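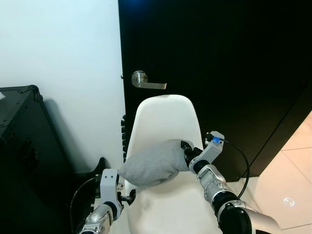 Figure 2.1 A two-armed robot at work on a gray cushion. The right gripper has hold of one end; the left is near the chair.

Home | Contents | Chapter 1 | Chapter 2 | Glossary | Index

Chapter 2
Watching a Robot Work

In July the first-year class from Stadska spent an afternoon at the Maksymiv workshop, which opens its doors to schools once a year. There were 36 seats and the class took 35 of them. The demonstration was given by Stefaniia Kravchuk, and it lasted 50 minutes.

Most of the students had expected something fast. Kamil Pešek wrote in his notebook before the start that he hoped to see welding. The task on the program was "cushion and chair," and several people read the line twice.

Kravchuk began with a question for the group: where does a cushion end? A box has corners and flat sides, and its shape stays the same when it is picked up. A cushion sags, folds, and bulges at one end when it is squeezed at the other. A robot that has been told where the cushion is may find, after the first pinch, that it has a new shape. The program must look again before it makes the next move.

She then asked the students to write down three things each time an arm moved: which arm it was, what it touched, and what the other arm was doing. Illia Derkach filled two pages. Demyd Yatsenko gave up on the third point and watched only the right arm, and his notes turned out to be the clearest on how the fingers closed.

We will use both sets of notes in this chapter. Section 2.1 deals with grippers and what they can hold. Section 2.2 looks at joints and reach. Section 2.3 asks when two arms are better than one, and when the second arm gets in the way.

Before you read on, put a pillow on a chair at home and pick it up by one end, using only your thumb and one finger. Write down what the rest of the pillow does. Keep the page, as you will need it for Exercise 4.

Key terms: gripper, joint, reach, soft object

Shares 36 | Comments 2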